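August 2018

Back from the second week of the new way of doing things at Wornstead and my feet hurt more than they did under the old way, so make of that what you will.

The Venumness people have gone home now. They left us the hand-held grippers, a folder, and a slideshow with the number 92 on it in very large letters. 92 per cent of what, I asked, and was told it was 92 per cent of picks. Fine. On my bench I do the picks and I also do the turning over, the wiping, the putting back when the lid is wrong, and the going to find out why there are no lids. I didn't see a slide for any of that.

How it works is that we do the job with the gripper in our hand, over and over, and the thing learns from us. 400 goes each before they'll let it loose on the Mernard line. I've got through mine slower than the lad opposite and I'm not sorry. You squeeze, the two black fingers close, you move the part, you let go. My hands have known how to do this since before they had a canteen here, and now I do it like someone eating peas with barbecue tongs.

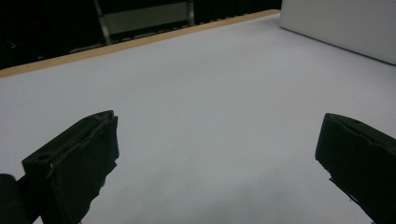
My bench at Wornstead, nothing on it yet, gripper at the ready.

It does feel odd, teaching your own job to a cupboard. I said that at break and got a laugh, but it was a thin sort of laugh. In April we were told there'd be no change to numbers. Then it was no change to numbers this year. Now the word is "redeployment", and 3 of us from the far end have been asked whether we'd consider Ortuño, which is two buses away and nights. Considered it. No.

I'm trying to be fair. The heavy trays going by conveyor was a good thing and I moaned about that as well at the time. My shoulder has been better for it. And the woman doing the training was patient, she answered what she could, and when she didn't know she said so. I'd sooner have her than the manager, who reads the folder out to us as though we'd asked for a bedtime story.

But I notice the talking has gone. You can't chat with the gripper on because you lose your place and have to do the go again, so everyone stands there with their head down. We used to get through the whole of last night's telly before the first tea. The new targets come up on the screen by the door every hour and people look at it on the way to the loo. I look at it too – I wish I didn't.

Form to fill in about how we're finding it. Three boxes: good, very good, other. I ticked other and they've given you one line to write on. I went up the side of the page.

Must ring the union office before the weekend and find out if redeployment means what I think it means. Also need bread, and insoles.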